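Bekano 2138 Condensate Return Pump — Duplex
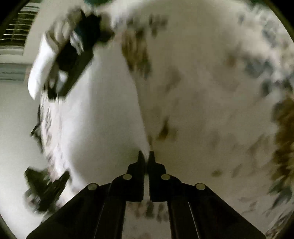 Built for low pressure steam systems where the boiler sits above the return line. Two pumps, one receiver. Lead pump runs, lag pump kicks in on high level. An alternator swaps them every cycle so they wear even.

Receiver: cast iron, 11 gallon
Discharge: up to 100 psi
Max rated load: 900 lb/hr steam
Float switch: two stage, stainless float
Seals: carbon/ceramic, replacable without pulling the motor

Ships assembled and wired. You supply the vent line, check valves and a strainer on the inlet. Do not cap the vent. Vent must run open to atmosphere, no valves in it.

Return water too hot? Check your traps first — a blown trap will flash steam into the receiver and the pump will cavitate. Had two units come back in May for exactly that, nothing wrong with either pump.

Spare seal kits and floats in stock. Motors are special order from Trarnia, allow extra time. Older Enance receivers use the same bolt pattern but not the same gasket, so order the gasket seperately.

Single pump version also available, same receiver. Call for price.

Sizing questions: ask for Hendrik Meijer. Parts and returns: Hortensia Navarrete. Have the serial number ready, it's on the plate by the float switch.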